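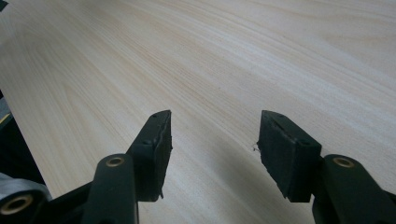 Pornthip Rojanasak reckons a table should be kept for eating, homework and the odd jigsaw, and that anything else standing on it after breakfast is a sign the household has given up. She put this to me in a comment under last month's column, at some length, and signed off by telling me to go and buy a cupboard.

Well, I've had a think about it, Pornthip, and no. I love a bare stretch of pale timber as much as the next person. I'll run my hand along the grain in a furniture shop like I'm patting a horse. But a table is the best work surface in the house, and I'm tired of being told it should sit there looking lovely while I crouch on the lounge room floor trying to put something together on carpet, losing screws in the pile.

My real argument is about the sort of bits and pieces that get banished first when someone decides to Clear The Surfaces. Racks, mostly. Stands, brackets, the stretchy things that open and close. I grew up in Humside in a house with one decent table and four kids, and everything got made, mended, sorted and argued over on it. Mum had a folding plate rack that came out every night and went away every morning, and if you'd told her it was clutter she'd have handed you a tea towel.

So yes, I'm a rack person. The kind I'm fondest of is the expandable one, with the crossed links that concertina in and out. You pull and the diamonds get wider, you push and they get skinny, and I have never once met a person who could walk past one without giving it a go. Nipon Inthanon fiddled with mine through an entire cup of tea and then asked where I'd got it (a market stall at Nendness, in January, in heat that would've melted a lesser rack).

People will tell you they're flimsy. Some are! I had one from a shop called Funside that sagged in the middle if you so much as showed it a wet sock. But a good one with a proper upright at each end, and a decent flat foot on the upright, is about as sensible an object as you can own. It's long when you want long. It's short when your sister's coming and you need the space back. Show me a cupboard that'll do that.
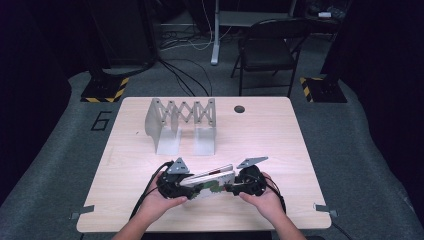 And you do need to put them together somewhere, which brings me back to the table. Anything with matching ends wants a flat, hard surface underneath while you work out which way the feet go. On carpet it leans, you assume you've built it crooked, you pull it apart again, and there goes your evening. On a table you can stand the thing up near the back, see how it sits, and keep the front edge free for whatever long fiddly piece you've got in your hands. You can walk around to the other side and squint at it. Try that on the floor with my knees.

White plastic gets a bad rap too, while I'm having a go at everybody. I've read I don't know how many articles telling me to swap every plastic bracket in the house for bamboo or brass. Fine if you're starting from scratch. If you've already got a white one that works, keep it, wipe it down and get on with your life. Against light wood it looks perfectly good, and I'd say that even if I weren't too tight to replace mine. The brass one Siriwan had in the window was $84. For a rack!

Where I'll give Pornthip some ground is on the leaving. Her point about breakfast stung a bit. There's a difference between a table in use and a table that's turned into a shelf with chairs around it, and I've lived with both. My own rule is nine at night. Whatever's out gets finished, shifted or folded flat by then, and if I can't be bothered doing any of those, I probably didn't need it out in the first place. The expandable rack passes this test without trying. Squash it up, slide it down the side of the fridge, done.

I don't accept the cupboard, though. Cupboards are where useful things go to be bought a second time. I have owned three potato mashers at once on the strength of cupboards. What sits in plain view gets used, and what gets used earns its bit of bench or table, and I'd sooner eat dinner next to a rack I like than in a room that looks ready for an inspection.

Rounded corners, by the way, if you're in the market for a table. I left that out last time and a few of you asked. Pale, plain, rounded corners, big enough that you can shove your project up one end and still fit the plates. Don't pay $1000 for it. Mine was second-hand and came with someone else's stamps stuck to the underside, and I've left them there.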